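Felt pad on a work table, keep or ditch?
Collthorpe Home & Bench board > Tables and surfaces

plithamdave
Posted 18 June 2026
Need opinions quick, ordering tonight. White table, hard top, everything clatters on it. Looking at a thick gray felt pad, rounded corners. Flarnon has one and theres a Taşdemir one too. Anyone live with felt under plastic cups, small stuff? Does it stay put?

marlo_k
Had felt for 3 years. Quiet, yes. Grabs every crumb in the house. Would not buy again.

Taner Kaplan
Disagree with marlo. Lint roller, done. Ours covers the left and middle of the table, button boxes stay on the bare top at the right. Two light blue ribbed cups on the felt —

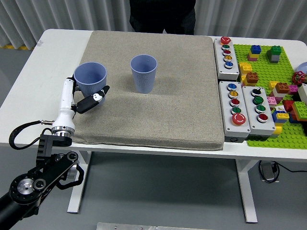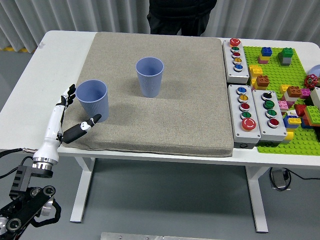

Both: blue cups on the pad, button boxes on the right

plithamdave
ok thats the look I want. Corners curl up at all?

Taner Kaplan
Not so far. Had it since January. Leave it flat a day before you put anything on it.

marlo_k
Light speckled gray hides dust, I'll give you that. Coffee it wont hide. And why not cover the whole top, half a pad would drive me nuts

Taner Kaplan
Boxes sit better on the hard top imo. You lean on a button, you dont want squish under it

benchrat223
Cork. Cheaper, wipes clean, same quiet. Dont know why everyone goes felt

plithamdave
cork sheds on me, tried it. little brown bits everywhere

benchrat223
then you got bad cork

marlo_k
lol. Measure first whatever you get. Mine came too big and hung over the front, cut it with kitchen scissors and it looks terrible

plithamdave
Measured twice. Going felt, the Flarnon one. Will post when it shows up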